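Buy the Jaws, Question the Subscription

Veltent sells its hand-held gripper kit in two parts. The first is hardware: a two-jaw tool with a camera on it, carried through ordinary tasks by a person. The second is Dagdag, a hosted service that turns the recordings into training data for a robot arm. Most buyers I know are sold on the pair. My view is that the first part is worth paying for and the second, at current terms, is not.

The hardware has few faults. The linkage is simple, the jaws stay parallel through their travel, and the pads can be swapped with a small screwdriver. Ours has been in use since January. We have replaced 2 pads and retightened one pivot. A Terencombe tool of the same class costs less, but its jaws develop side play, and side play ends up in the data as noise that no later filter removes cleanly.

Dagdag is harder to defend. The plan we were quoted is 319 dollars a month per tool, with uploads processed in batches. Our last batch took 13 hours to come back. It rejected 3 recordings with the same error code, and the code is not in the manual. Flarport, the reseller, forwarded our ticket and closed it. The raw files can be exported, but the jaw-width track is exported separately, on its own clock, and the user has to line the two up. A vendor that controls both ends of the format has no excuse for that.

The usual defense is that the service earns its price on difficult objects. Thin, rigid parts are a fair test, as a small error in jaw angle changes where the far end goes.
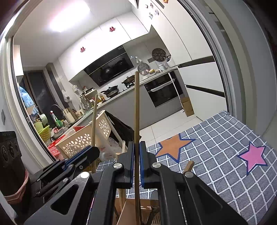
Veltent gripper holding a thin wooden stick upright between the finger pads, in a home setting.

On work like this, the quality of the grasp is set by the pads and the hand behind them. Processing can label a poor grasp - it cannot repair one. We ran our own alignment script against the Dagdag output and found no difference that mattered to training.

Veltent should sell the tool with a documented file format and a single clock, and offer the service to those who want it. Until then, I would buy the hardware outright and decline the annual plan.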